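Drunamum Home Medicines Project
Second progress report to the Visser Fund
17/10/2019

Dear Ottilie and everyone at the Fund,

Thank you for your patience with this one. I promised it would be shorter than the first report and I'm afraid I've already broken that promise in my head, but there is a good deal to tell you and most of it is cheerful.

You'll remember that when we last wrote, in March, we had only just begun sitting down with people in Honar and the farms behind it to go through the medicines they keep at home. The idea hasn't changed. A nurse visits, everything comes out of the cupboard and onto the kitchen table, and together we write up one plain list: what it is, who prescribed it, what it's for, when it gets taken and how the person feels on it. The list stays with them. With their permission a copy goes to the family doctor and the pharmacy, and if anything worries us we ring the same day.

We have now finished visits to 51 households. That's a little behind where I'd hoped to be (shearing, then a run of colds through the team, then the Drallomport road being closed for the better part of a fortnight), although the visits themselves are running longer than we planned and I wouldn't want to hurry them. People have a lot to say once the kettle is on! One gentleman had been taking the same blood pressure tablet under two brand names from two different prescribers, and his daughter had been wondering for months why he was so wobbly getting out of his chair. His doctor has sorted that out and he tells me he's back in his vegetable patch.
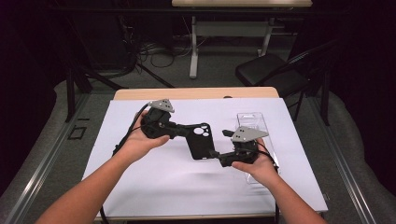

The other half of the work, as you know, is side effects. Many of the people we visit had never mentioned theirs to anyone, either from not wanting to make a fuss or from thinking it was simply part of getting older. We've been careful here. We don't tell anyone to stop a medicine, and we don't tell them a symptom is caused by one. What we do is write it down in their own words, with dates where they can remember them, and help them raise it at their next appointment. If they'd like to lodge a report with the regulator we sit beside them while they fill in the form. So far 15 people have chosen to do that, and several more took the form away to think about it, which suits us fine.

I'll admit the form is a struggle. It's written for people who already know the words, and even I had to go looking for what a couple of the boxes wanted. Aurélien Bouvier, our pharmacist, has made a large-print guide that goes alongside it page by page. We tried it out with the Wednesday lunch group at the hall, who were merciless in the nicest possible way, and he's now on his fourth version. The earlier ones used "adverse event" on nearly every page. The new one says "a problem you noticed", and it has stopped people asking us whether they've filled in the wrong paper. 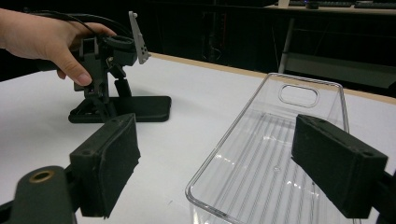 A hand around the black gripper, with the cables running over the back of it.

Staffing next. Our second nurse started in winter on three days a week and has settled in beautifully. She grew up out past the silos and knows which gates have to be lifted before they'll swing, so her mornings go a good deal more smoothly than mine ever did. We're still short of someone for bookings. I have been doing them at night, and while I enjoy the chats, I have double-booked myself more than once and owe at least two families an apology cake.

On training, we held both of the sessions set out in our agreement. The first was for home care workers and covered safe storage, blister packs and what to do when somebody comes home from hospital with a bag of new things and no explanation. The second was meant for family carers and drew a smaller crowd, mostly I think on account of the hour. We've moved the next one to the late morning and the hall has kindly let us have the side room, where there's a ramp.

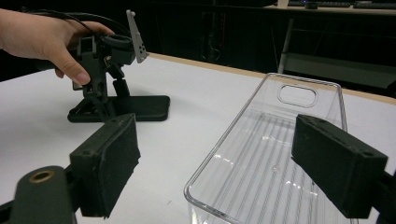 Hand-held gripper over a white tabletop.

Now the money, which I know you'll be wanting. Spending is in line with the budget except in two places. Travel is over by $1247, nearly all of it fuel and the detour while the road was shut. Printing and wages together are under by $3876, mainly from the weeks before our new nurse came on board. I'd like to ask whether we might move part of that underspend across to travel, and put what's left toward a few hours of bookings help. I've attached the full sheet, and if any line looks odd please do ring me, as I'd much sooner talk it through than have you puzzle over it.
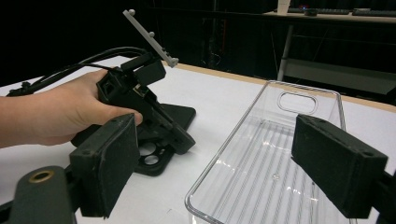
Getting our lists into the hospital at Drallomport has been the slowest part of the year. The family doctors were keen from the beginning and the pharmacies in town have been lovely, but the hospital has its own admission form, its own fax number for each ward, and a rule about who may add a page to a patient's file. When I tried to draw it all on the whiteboard, with every arrow going from one desk to another, I ended up with something very like that bundle of black cables looping out of the top of the gripper, all bending off in one direction. We have agreed on a single sheet with the person's name in large type, to be carried in by the patient and photocopied at the desk. It's old-fashioned, but the ward clerks like it and it can start as soon as their manager signs the letter.

There are a few things I'd be glad of your advice on. The first is whether the Fund would mind us visiting people just over the shire line. We have had calls from there and I've been saying "not yet", which I don't enjoy. I'd also like your thoughts on sharing Aurélien's guide with other towns, and whether you'd want to see the wording before it goes anywhere.

Between now and the next report we'll carry on with visits, go back to the first families to see whether their lists are still being kept up, and run the late morning session for carers. The return visits should take less time than the first ones, though I said that about this report too.

You're very welcome to come out and spend a day with us. Let me know a week ahead and I'll make sure you're put with somebody who bakes.

With warm thanks from all of us at Drunamum,

The project coordinator, Honar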